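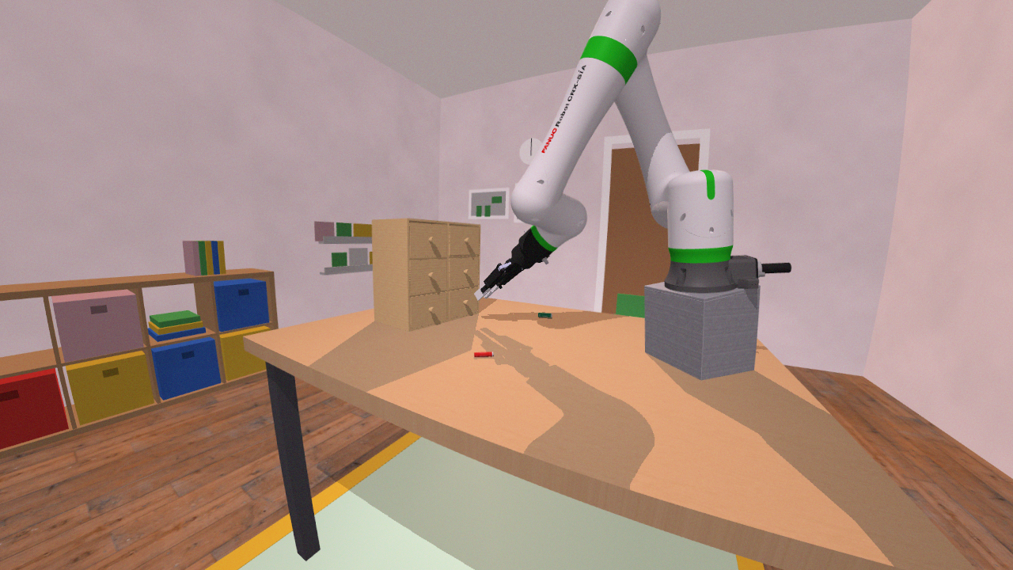 Clekwood to Truron Ferry Will Run Through October Under New Visitor Schedule

The Clekwood Visitor Bureau has approved a longer operating season for the passenger ferry between Clekwood and Truron Island. Under the new schedule, boats will sail from April through October. Service in past years began in May and closed at the end of September.

The ferry is operated by Piras Boat Lines, which has held the route under contract with the Bureau for eight seasons. The crossing follows the north shore of Lake Lallance, passes the lighthouse point and lands at the stone pier on the island's east side. Passengers who wish to see the lighthouse should take seats on the left side of the boat on the outbound trip.

"Spring and fall are the seasons our visitors ask about most, and until now we have had to send them elsewhere," said Kerttu Eskola, director of the Visitor Bureau. "The island trails are in good condition in April, and the maples along the south bluff are at their best in October."

Schedule and fares

During April, May and October, two round trips will operate each day. Boats leave Clekwood at 9:30 a.m. and 1:15 p.m. and return from Truron Island at 12:15 p.m. and 4:45 p.m. The summer timetable is unchanged, with hourly departures until early evening.

Fares will stay at last season's level. Children under five travel free when accompanied by an adult. Bicycles may be brought aboard for a small charge, paid at the ticket window, and riders are asked to arrive early so that the crew can load the rear deck before boarding begins. Dogs are welcome on a leash on the open deck – they are not permitted in the cabin.

Tickets may be purchased at the Clekwood landing or at the Bureau's office on Main Street. Return tickets are valid only on the date of issue. Visitors who miss the last boat in spring or fall should be aware that the island inn is closed during those months and that no water taxi is available.

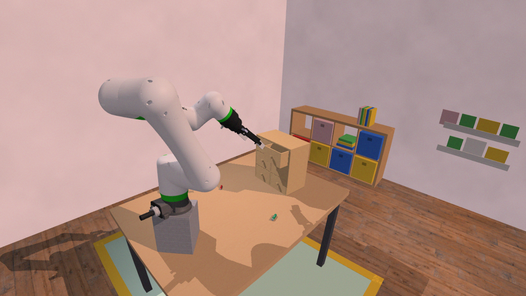 A robotic arm at a small wooden drawer cabinet. Computer rendering.

What visitors will find on the island

Truron Island has 8 miles of marked trails, most of them level and suitable for families. The Bluff Trail is the exception. It climbs steeply from the picnic meadow to an open overlook, where on clear days the whole length of Lake Lallance is in view. Sturdy shoes are recommended, and the upper section will be closed during high winds.

The former keeper's house will open on the same dates as the ferry. Its ground floor holds a display of maps, logbooks and fishing gear, and guided tours will be given after the arrival of each morning boat. Gintarė Kalniņš, who manages the house for the Bureau, said that the tours had been shortened slightly to leave more time for the climb to the lantern room.

Food service will be limited outside the summer months. The pier café will sell coffee, soup and sandwiches until the final departure, and drinking water is available at the landing and at the meadow. Visitors planning to walk the full loop should bring lunch with them. Open fires are not allowed anywhere on the island.

Camping will remain a summer activity. Reservations for the 12 sites at North Cove open in March and may be made by telephone or in person.

Work at the Clekwood landing

The Bureau has also completed improvements on the mainland side. The waiting area has a new roof, and the ramp to the boat has been rebuilt with a gentler slope for passengers using wheelchairs or pushing strollers. Parking beside the landing is limited to two hours, and day visitors are directed to the lot behind the old grain depot, from which a paved path follows the water to the dock.

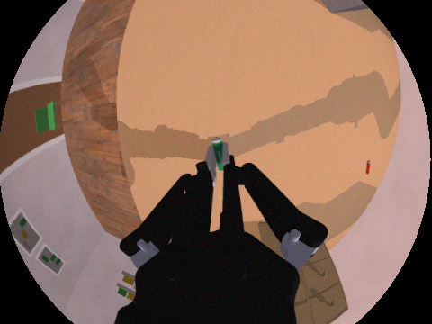

The same path connects with the town's lakefront walk, so that visitors arriving by bus can reach the ferry without crossing the highway. New signs have been placed at the bus stop and at the corner of Main Street.

Pirjo Nieminen, operations manager at Piras Boat Lines, said the company had hired additional deck staff and would keep a second boat ready on holiday weekends. "In a normal July week we carry 3,000 passengers," Nieminen said. "The spring boats will be quieter, and we think many people will prefer them."

The Bureau will review the longer season in the winter, when passenger counts for April and October are available. Comments from riders may be left in the box at the ticket window or mailed to the Main Street office.

Group bookings, including school visits, should be made at least two weeks ahead through Seija Valtonen at the Visitor Bureau. Weather cancellations will be posted at the landing by 8 a.m.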